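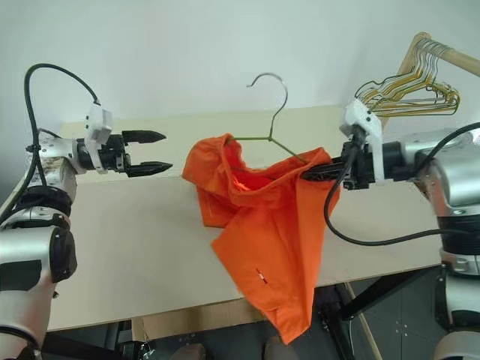
Figure 2. Orange garment on a green wire hanger.

3.2 Sorting and pricing of second-hand clothes in the Lekota shops

The data for this part of the study come from 11 shops in the Lekota district which sell used clothes by the piece. Shops that sell only by the bale were left out, as their prices depend mainly on weight and cannot be compared with the prices of single garments. Interviews were held in January by the second author and by Wubit Degefa, and each shop owner was asked to explain how a new delivery is divided before it goes to the rails.

In total we recorded prices for 154 garments. For every garment we noted the type, the main colour, whether a label was still attached, and the first price asked by the seller. The final price was noted only when a sale took place during our visit. We are aware that the first price is often higher than what the customer pays in the end, and for this reason the two values are kept in separate columns and are never mixed in the analysis.

Most owners divide the clothes in two steps. In the first step, items with holes, broken zips or strong stains are put aside and later sold as cleaning cloth. In the second step, the remaining items are divided between the rail and the table. Clothes on the rail are sold at a higher price, even if the same type of shirt can be found folded on the table of the same shop. One owner explained to us that customers "trust the hanger more than the label". Similar remarks were made in other interviews, but we did not ask about this point in a systematic way.

Colour was mentioned less often than we expected. Bright colours were said to sell slowly in the rainy months and faster before the holidays. Birhane and Zeleke found the same pattern in Pratero, although their sample included children's clothes, which we did not consider. A difference of 20 per cent between rail and table prices was taken as the limit for the comparison in Section 4.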